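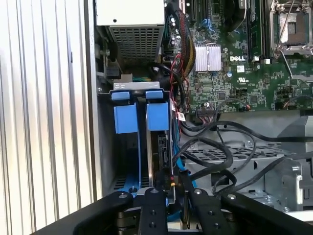
Wrist view over the drive bay, fingers just short of the lower rails.

Gripper comparison on a desktop tower: bench gallery
By the Tirix bench team
April 1, 2026

Tirix has been comparing grippers and fingertip sets for computer repair work since January. The test piece is a Dell tower on its side with the panel off. The tasks are drive caddy insertion and removal, memory module placement and CPU handling. All of them have published versions elsewhere, usually done on a bare board clamped to a plate. We wanted the chassis walls left in, as most of our failed approaches came from the walls.

Two setups were compared. The first is a Robotiq parallel gripper with stock fingertips. The second is the same gripper with Mikitz narrow tips, which trade pad area for clearance. Arm, controller and cell layout were held constant. Each caddy trial starts from the same joint position and ends when the caddy is seated or the force limit trips. We logged 2815 approaches in total, including aborted ones.

The wrist camera matters more than we planned for. At working distance the fingers and linkages take up a large share of the view, and the part of the bay that decides the insertion sits directly above the fingertips. Moving the camera outward improves the view of the bay and increases the swept volume of the wrist, so the next collision is with the case wall. We tried three mount offsets and kept the middle one.

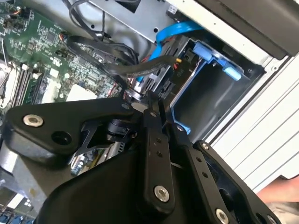 Tilting the wrist recovers part of the view. With the approach rotated, one finger still blocks the near side of the bay but the release tabs stay visible until late in the move. The cost is in the controller. A tilted approach couples insertion force into a side load on the rails, and the compliance settings have to be softened to match. With the stock tips we settled on a limit of 60 N along the insertion axis. The narrow tips would not hold a caddy reliably near that load and were run lower.

Cables are the other source of trouble. A SATA cable that has moved a finger's width between trials is enough to put a fingertip under it. Neither tip set handles this well. The narrow tips get under a cable more easily, and the stock tips push it into the bay. We now do a clearance check from the wrist image before every descent, and the arm backs out if the check fails. It is slow – the check adds 6 seconds to each cycle – but it removed most of the aborts in the second half of the program.

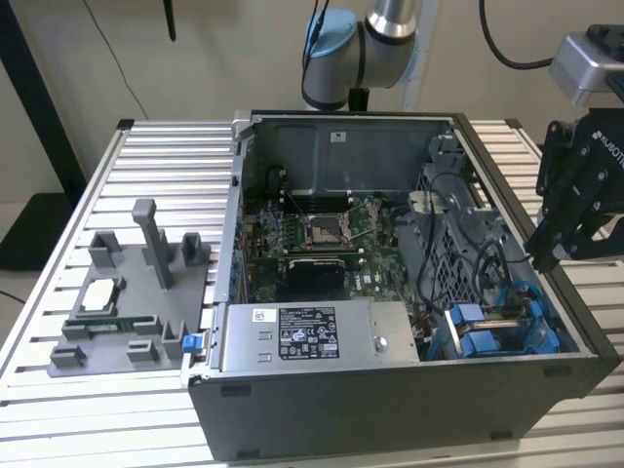 Terport wrote after the January notes went up to ask why the small parts are presented from a printed fixture, when a vision-guided pick from a flat tray would be closer to real service work. Their own cell picks from a tray, and they report that the grasp itself is rarely what fails. They would also like to see the fixture coordinates published, so that other groups can repeat the CPU and memory tasks.

The point about trays is fair. The fixture stays for this round so that grasp pose error is the same for both tip sets. With a tray, a bad pick and a bad placement end up in the same column of the log. The fixture drawing will be released with the next data set. It is a single print and takes 37 hours on our machine at the layer height we used.

Fixed camera placement was changed once. The first position looked across the table and lost the bay behind the gripper for most of the descent. The present position is higher and keeps both the fixture and the case interior in view, with the gripper body covering only the far edge. It is used for logging and for a coarse pose estimate of the case. Fine alignment is left to the wrist camera.

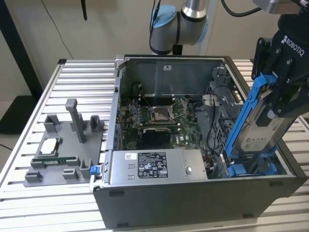 Photo: Tirix / Greenwood cell

Caddy insertion is where the two tip sets separate. The stock tips hold the caddy square through the full stroke and tolerate a small rotation error at entry. The narrow tips need a second alignment step partway down, and a caddy that enters at an angle tends to stay at that angle. On memory modules the order reverses, and the narrow tips are clearly easier to place beside a neighboring slot. For a mixed job we would fit the stock tips and accept the slower memory step, or budget for a tip changer. A changer is on order for the Greenwood cell and will be reported separately.

Recent galleries
Wrist camera mounts: three offsets compared
Force limits for caddy insertion
Mikitz narrow tips: first fitting
Controller settings for tilted approaches
Greenwood cell: table and frame build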